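Home Guides Paint Tools Forum Contact

Search this site Go

Touching up a painted cabinet door

Quick version, writing this between coats. Works for the Vilton doors and the older Ganix ones. Flat paint only. Gloss is a differnt job.

Take the door off. Two hinges, leave the plates on the cabinet. Lay it on an old towel.

Wash first. Dish soap, warm water, soft rag. Rinse, dry, leave it an hour. Half the marks you were going to paint will wipe right off.

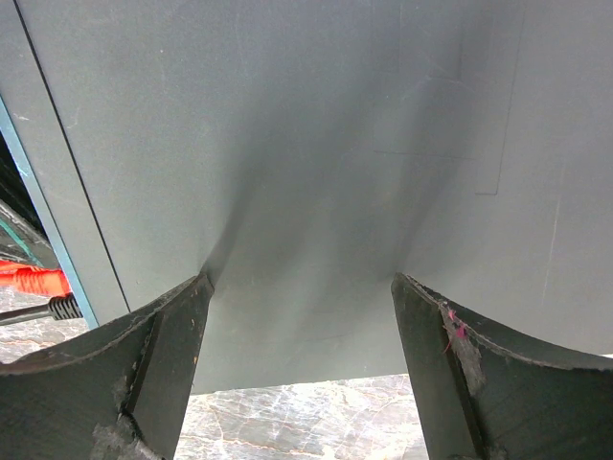 Pale specks, smudges and thin scratches on a matte gray-green panel.

Now the scratches. Run a fingernail across. If it catches, fill it. Tiny dab of filler, scrape flat with an old card, let it set hard. If it doesnt catch, skip the filler.

Sand with 130 grit, light hand, then wipe. No tack cloth? Damp coffee filter.

Paint. Small foam roller, not a brush, brush marks show on flat. Feather out past the repair. Oda sample pots are plenty for one door. Let it dry, look at it from low down with a lamp off to one side, go again if you see an edge.

Color way off? Do the whole face. Spot fixes on a faded door always show.

Rehang after 11 hours. I went sooner in August and got a thumbprint in it.

Back to top | Contact: Jurkulcombe Paint Notes, PO Box 1330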